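Oiling a light wood table (quick version)

Writing this fast because Bindu Chowdary asked and I keep giving her half the steps.

You need: the oil, two lint-free rags, fine sandpaper, a bucket, dish soap. I use the Litley clear oil, small can. Did my whole top and there's plenty left.

Clear everything off first. All of it, fruit bowl too. Wipe down with warm water and a drop of soap, then plain water, then dry it. Leave it overnight. Damp wood takes oil in patches, ask me how I know.

Next day, sand. By hand, 240 grit, always with the grain. Look at which way the lines run before you start and follow them the whole length, light pressure. Knots and swirls are the annoying part, the grain goes round in rings so no direction is right. Just go over those very lightly, same direction as the rest.
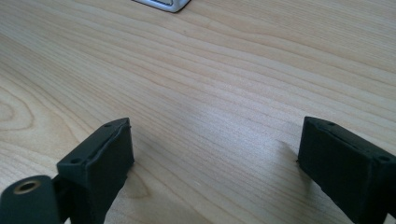
Vacuum the dust, then a barely damp cloth. Wait till dry again.

Oil now. Small puddle in the middle, spread it out with the rag, thin thin thin. Work along the grain. Do the edges last, they drink more. Give it 15 minutes then wipe off everything that hasn't soaked in. Use the second rag for this. If it feels sticky you left to much on, keep wiping.

Second coat the next morning. Same again, only less oil. I skipped this once in November and had water rings by the weekend.

Check it from low down with a lamp on at one end. Dull patches need a bit more, shiny streaks need more wiping.

Rags: do NOT ball them up in the trash. Oily rags can catch fire by themselves. Lay them flat outside til they're stiff, then bin.

Keep hot pans off for a week. Coasters too, Aled.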